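Inicio Actualidad Empresas Empleo Tecnología Boletín

Kollberg pasa a los robots el montaje de piezas de madera y recoloca a parte del turno de tarde

12 comentarios 35 compartidos

La empresa Kollberg, dedicada a la fabricación de juguetes y pequeños artículos de madera, empezará en septiembre a montar con brazos robóticos una parte de su catálogo. La medida afecta a la sección de ensamblaje de su planta de Tandar, donde trabajan 35 personas, y según la dirección no supondrá despidos. Nueve empleados del turno de tarde cambiarán de puesto y pasarán a control de calidad, preparación de pedidos o supervisión de las nuevas células.

El anuncio se hizo el miércoles en una reunión con la plantilla que comenzó a las ocho de la mañana y se alargó más de lo previsto. Ryszard Jabłońska, responsable de producción, explicó que los robots se ocuparán de las operaciones más repetitivas, sobre todo insertar espigas y presentar las piezas para el encolado. "Una persona hace ese gesto 885 veces en un turno. Hay gente con las muñecas mal desde hace años y eso lo sabemos todos", dijo.

Los equipos los suministra Zuseck, que lleva desde la primavera haciendo ensayos con la empresa. La inversión no se ha hecho pública. Kollberg espera montar alrededor de 270 piezas por hora cuando las células estén ajustadas, aunque admite que durante las primeras semanas el ritmo será inferior al actual.

Lo que más preguntas ha generado en la plantilla es el reparto de tareas. Cada célula tendrá un operario asignado, que cargará el material, retirará las piezas defectuosas y corregirá el punto de agarre cuando cambie el modelo. Para ocupar esos puestos habrá que hacer un curso dentro del horario laboral. Los representantes de los trabajadores han pedido que el curso se abra a toda la sección - también a los contratos temporales - y que la nueva categoría figure por escrito antes de la puesta en marcha.

También está pendiente la cuestión del plus de productividad, que hasta ahora se calculaba por piezas montadas a mano. La empresa propone sustituirlo por una cantidad fija durante el primer año. Los representantes no lo rechazan, pero quieren que se revise a los seis meses.
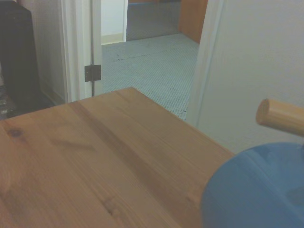
Otro punto discutido es el de las cámaras que llevan los brazos junto a la pinza. Varios empleados preguntaron si las imágenes podían servir para vigilar el trabajo o medir las pausas. Jabłońska respondió que se usan para localizar las piezas y que el acceso a las grabaciones quedará limitado al personal técnico. El compromiso se incluirá en un anexo al acuerdo de planta.

La línea Purves, que comprende los modelos pintados y de acabado más delicado, seguirá montándose a mano. De ella salieron el mes pasado 2.921 unidades y la dirección no tiene previsto automatizarla por el momento.

Las partes volverán a reunirse antes de que arranque la primera célula. La segunda se instalará cuando termine el curso del primer grupo de operarios.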